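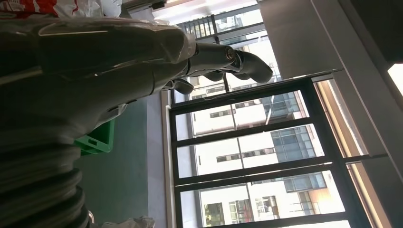
People will tell you they can judge how heavy a thing is just by picking it up. A fisherman says it about his fish. Your uncle says it about the turkey in November. I don't believe them, and by the end of this page I hope you won't either, at least until they've checked. Hands are wonderful at holding. Curl the fingers, keep the thumb apart from them, and you leave a gap where an apple or a doorknob can go, and even the big gray mechanical fingers up there are laid out that way. But being good at holding a thing is one skill, and knowing its weight is another. Your hand was never marked in ounces or grams.

Try it before you argue with me

Find two containers with lids, one big and one small. An empty cereal box and a spice jar will do. Put sand or rice in them until a kitchen scale says they weigh exactly the same. Now hand them to somebody who didn't see you do it and ask which is heavier.

Most people pick the small one, and they are usually very sure about it. The strangest part is that you will probably feel it too, even though you filled them yourself and read the numbers. This is called the size-weight illusion, and scientists have known about it for more than a hundred years. They still argue about why it happens. One idea is that your brain expects a big thing to be heavy, so when the big box comes up easily it seems light. That sounds sensible, but people's arms get used to the two boxes after a few lifts and the feeling stays anyway. So I would call that explanation unfinished. If a book tells you it's all solved, be suspicious of the book.

I did this at the library in Holtine with two tubs I had set to 60 grams each. A boy told me my scale was broken. Good for him! He was wrong, but he asked to see it done again on a different scale, and that is what you should do when your hands and a number disagree.

So is the scale always right?

No. A scale is a machine somebody built, and it can be wrong in several ways. It helps to know what is going on inside.

An old balance scale has two pans. You put your cheese on one side and metal weights on the other, and when the beam is level the two sides match. It is hard to fool, as long as the arms are the same length and the metal weights are honest. In some old markets they weren't. A dishonest seller could shave a little metal off a weight, or hollow it out underneath, and short every customer all day long. That is one reason many towns kept official weights locked away, so a seller's set could be checked against them.

A digital scale usually works another way. Under the tray is a piece of metal that bends when you put something on top. It bends so little that you could never see it. Glued to the metal is a very thin zigzag of wire or foil, which gets stretched as the metal bends. Electricity has a slightly harder time getting through a stretched wire. The scale measures that change, and a small chip turns it into a number.

Notice what the scale has not done. It has not looked at your flour. It felt a push and worked out a number from it. If you lean on the tray with your elbow, it will weigh your elbow as well, and it won't complain. If a bag hangs over the side and rests on the table, part of the push goes into the table and the number comes out too small.

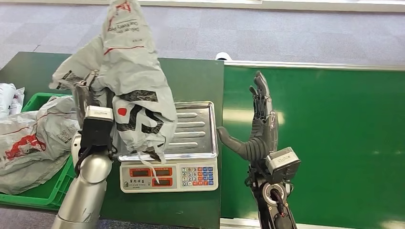
The button marked TARE

Most kitchen scales have a button that sets the number back to zero. Sometimes it says TARE and sometimes ZERO. Put an empty bowl on, press the button, and the scale subtracts the bowl from everything that comes after. If you add 40 grams of raisins, it says 40. Take the bowl away and many scales will show a number less than zero, which bothers people the first time. It only means there is now less on the tray than when you pressed the button.

At a store, this matters for money. If you are paying by weight for cherries, you should not pay cherry prices for the container. Look at the display before anything goes on it. If it doesn't say zero, you are allowed to ask why.

Too many digits

Here is my biggest complaint. Digital numbers look so certain. I own a Brelholm kitchen scale, and one morning it told me that my bag of books weighed 2150 grams. I took the bag off, put it back on, and did that four times. The number didn't match every time. The books hadn't changed. I had put the bag down a little to the left, or the strap was touching the counter. 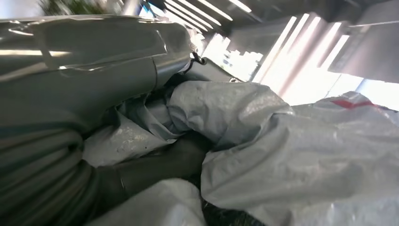 Then there is rounding. A scale that counts in steps of five grams can't show you 2152. It has to choose the nearest step it knows. The number on the display is as fine as the scale can say, and that may not be as fine as you need. For bread, five grams of flour is nothing. For yeast, five grams is a lot, and a scale like that is the wrong tool.

How to check one at home

Water is handy for this. A liter of water weighs very close to a kilogram, so a measuring cup and some patience will tell you if a scale is badly off. They won't tell you if it is off by a tiny bit, because measuring cups aren't perfect either. Coins are better. A United States nickel is supposed to weigh five grams. Stack up eight of them and you should see 40, or near enough – worn coins lose a little metal.

Put the scale on something hard and flat. Carpet is bad. Weigh the same object in the middle of the tray and then near each corner. If the numbers are all over the place, stop trusting it with anything small.

And please don't weigh a cat on a kitchen scale. Pick up the cat, stand on the bathroom scale, write the number down, then put the cat down and weigh yourself. Subtract. Your answer will be a bit rough, and the cat will have opinions.

Written by Tharindu Akanda

Home Topics Try It Ask Us Grown-Ups Search

More to read
Is a foot as long as a foot?
Why the bathroom scale changes its mind
The Turdale market and its missing weights
Do feathers really weigh less than iron?
What thermometers can't tell you
Mail in your measurements: the Jayasinghe shelf of odd rulers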